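Robot Cell Practice, Handout 4
Working rules for pick-and-place benches
Course instructor: Blandine Tanguy
Roscombe lab, revised January

Read this before your first bench session. The rules apply to both arms and to anyone inside the taped floor line, including people who are only watching.

1. Before power-up
Check that the stop button is within reach of the operator's chair. Clear the mat of anything that is not part of the task. Tie back hair and remove lanyards. Sign the sheet by the door with your start time.

2. Speed
Tool speed is capped at 300 mm/s with the guard open. The controller will accept 400, but do not use it until Oisín Gallagher has signed off your group.

3. Hands near the gripper
One person has the pendant and one person has the parts. If you need to reach past the fingers, say "hands in" and wait for the pendant holder to answer "holding." Gloves must fit closely at the fingertips. No loose cuffs.

4. Soft and irregular items
Start with the lowest grip force and raise it one step at a time. A bunch has no single width, so teach the closing position on the actual item. Lift straight up a short way and pause before any sideways move. Watch stems and leaves, which catch on finger joints and tape edges.
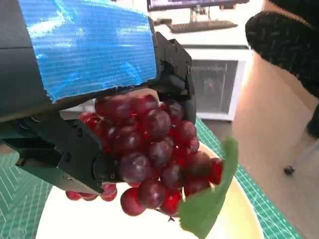
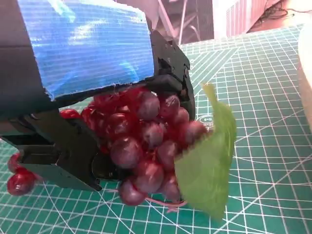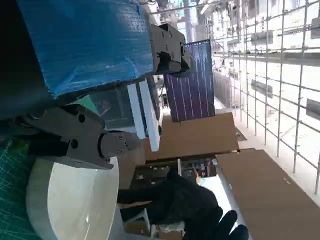

Grapes in the gripper in the first two; a gloved hand at the work area in the third.

5. Flat and fragile items
Carry panels and cells by the edges. Put cardboard under them when they come off the fixture. Chipped cells go in the marked bin, and the bin is emptied by staff only.

6. Faults
Press stop first, then call out. Do not pull an item from closed fingers. Write down the fault code before you reset. After 2 faults of the same kind, leave the arm stopped and find Pascal Lemaire.

Reading for next week: the Costello notes on risk assessment, sections 1 and 2.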